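Rutside Bench Capture Kit

Demonstration recording for small-part service tasks

Overview

The Rutside kit records gripper demonstrations at a workbench and writes them out as training episodes. It was developed by Prisach for groups that need manipulation data from cluttered, confined workspaces, where a fixed overhead view loses the fingertips as soon as they pass the edge of an enclosure. The main view comes from a small camera at the wrist. It moves with the gripper and keeps the finger linkages in view through the approach, the grasp and the retreat.

The kit is supplied with the wrist camera and mount, a sync box, the Lumitz recorder software and one sample task pack. The arm and gripper are not included. Mount plates are made to order; send the flange drawing with the purchase request.

Sample task pack: desktop drive service

The pack contains 3,946 episodes recorded on open desktop towers. Tasks cover reaching a drive, gripping a sled tab, pulling a caddy and seating it again. Jalen Dunleavy wrote the task scripts and Sunita Hutchins reviewed the labels. Both names appear in the pack's change log, which should be read before any episodes are merged with local data.
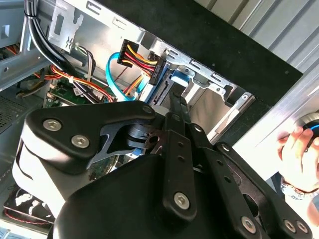

Each episode stores the wrist video, joint positions, gripper opening and a text instruction. Streams share one clock from the sync box. Episodes are cut at the operator's start and stop signals, and idle time at either end is kept. Trimming is left to the user, as some training methods need the approach from rest and others do not.

Failed attempts are stored in a separate folder under the same file layout. They carry a failure code and, where the operator entered one, a short note.

Operator input

Demonstrations can be given by hand guiding or with the Benavides handheld controller. Both methods write the same action format. The controller is the better choice for work inside a case, where a hand on the wrist tends to block the operator's own line of sight.

Set the gripper speed limit before the first episode of a session and leave it alone until the session ends. Mixed speed limits within one session are accepted by the recorder but flagged on export.

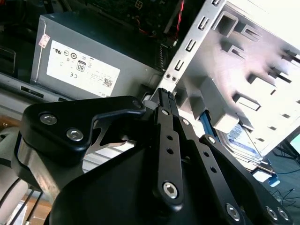 Exposure is locked at the start of every episode. With automatic exposure left on, brightness shifts during the reach and the policy can learn to follow the shift. The lock value should be set with the fingertips already at the work, on the part that matters for the task. Bare sheet metal is the usual difficulty: a pale drive cage can come out slightly overexposed while the blue release tab on the drive remains easy to pick out, and for a tab-gripping task that setting is acceptable. If the cage edges are themselves the target, lower the exposure and accept a darker palm.

Recommended session procedure

1. Mount the camera and run the wrist calibration. Repeat it after any contact hard enough to move the mount.

2. Place the workpiece and load the task script. Scripts name the starting state, the goal state and the permitted contact surfaces.

3. Record 8 trial episodes and play them back at full speed. Check that the fingertips stay visible at the moment of contact.

4. Record in blocks of 200. Change the position and angle of the workpiece between blocks, and enter the change in the session sheet.

5. For caddy tasks, label insertion and removal as separate instructions. A single still taken partway along the rails does not establish the direction of travel, so the label must come from the script and never from a thumbnail.

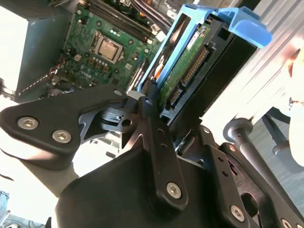
6. Export the session and run the checker. It reports dropped video, clock drift, missing instructions and mixed speed limits.

Episodes that fail the checker are held back from the export folder until they are corrected or marked as excluded.

Ordering and support

The kit license covers 3 recording stations at one site. Additional stations are licensed separately. The October release of the recorder reads all earlier session files; older recorders will not open files written by it. Send support requests with the checker report and the session sheet attached.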